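Call for participants: does the ten-minute tidy do anything?

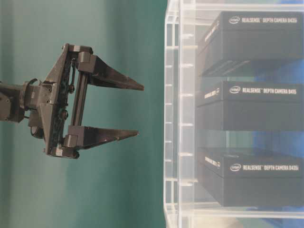
Home & Daily Life

You have probably read that ten minutes of tidying before bed will help you sleep, save you money and make you easier to live with. We have read it too, in magazines, on the backs of planners, and in one case on a tea box. What we have not found is much evidence from ordinary homes, where people have laundry and kids and jobs that end late.

Irnerport is looking for 30 households to try it and write down what happens. We are not selling a method. Korkor Osei, who is running the project, tried the ten-minute tidy last winter and quit after 12 days, and she would like to know if that was her or the advice.

What you would do

For the first week, nothing new. You live the way you live and fill in a short diary each evening: when you went to bed, how long you spent picking things up, whether you had to hunt for anything that day (keys, the other shoe, a permission slip).

For the 5 weeks after that, half the households tidy for ten minutes every evening. The other half carry on as before and keep the diary. You do not get to choose which half you are in. We know that is annoying. If people pick for themselves, we mostly learn that people who like tidying like tidying.

There is one phone call at the midpoint and one at the end. We will ask plain questions and we do not need polite answers. If you think the whole thing was a waste of time, say so and say why.

Who we want

Anyone 18 or over who lives in the Grerkico area and expects to be home most evenings through June. Renters, owners, people in one room, people with in-laws in the basement. We would especially like to hear from people who think this sounds silly. The last call we ran, on meal planning, filled up with folks who already owned label makers, and the results were about as useful as you would guess.

Only one person per household keeps the diary, but everyone living there should know about it and be fine with it.

Please do not apply if you are moving or having major work done on your home. Professional organizers are welcome to read the report when it comes out, but we can't take them as participants.

What you get

A $5 grocery voucher for each week of completed diaries. It is not much and we won't pretend otherwise. You also get the full write-up, including the parts that make us look bad. If the answer is that nothing changed, that is what it will say.

Your diary is kept under a number and your name stays out of the report. We do not ask for photos of your home and nobody will come to look at it.

How to apply

Ask for the short form at the Irnerport front desk, or pick one up at the Gereck branch library. It takes one page. Leave the "why do you want to take part" box blank if you like – we only use it to see how people heard about us.

There is a drop-in session on Saturday at 10 in the Kawaguchi Room for anyone with questions. Sabina Saha will be there with spare forms and a sample diary page, so you can see how dull it is before you sign up.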